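From: Engelbert Stöckli
To: furniture-care list
Subject: Re: Oil or wax on old kitchen fronts?

Leonie Ashby wrote:
> Our kitchen fronts are real wood and more than 15 years old. Near the
> kettle they have gone grey and rough. My brother-in-law says I must
> sand everything and put varnish on. I would prefer oil, but I am
> afraid of sticky doors. What do you all use? And which sandpaper?

Dear Leonie,

I would also take oil. Varnish is good for some years, but when it opens at one place you must take off all of it. With oil you can repair only the bad part, and after a few weeks the eye does not find the border any more.

Before you begin, please find out what is on the wood now. Put a drop of water on the front and wait. If it stays round for a long time, there is still a finish, and the oil cannot go in. In this case wash first with warm water and a little soap, let it dry for 2 days, and try again.

For the grey places I start with 80 paper, but with a very light hand, and then I go finer. Always along the grain. Svenja Lehner wrote here in May that she goes directly to the fine paper. I tried this and it took me the whole afternoon for one drawer.

The sticky doors come from too much oil. I made this mistake myself with the first cupboard. Put on a thin coat, wait a quarter of an hour, and then wipe until the cloth slides easily.

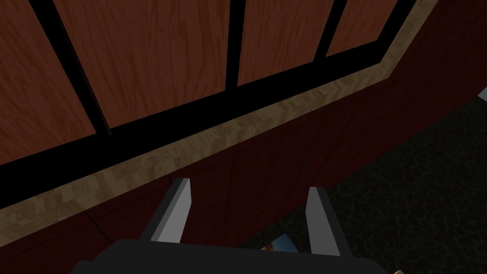

I use the hard oil from Naten, which is not cheap, but one tin was enough for all our doors and also for the bread board. Notburga Oberholzer prefers the one from Molo. It has more smell, so keep the window open. Please lay the used cloths flat outside to dry, they can catch fire by themselves if you leave them in a heap.

One question from me to the list: has somebody oiled the inside of the drawers? Ours smelled for weeks and the napkins too.

Kind regards,
Engelbert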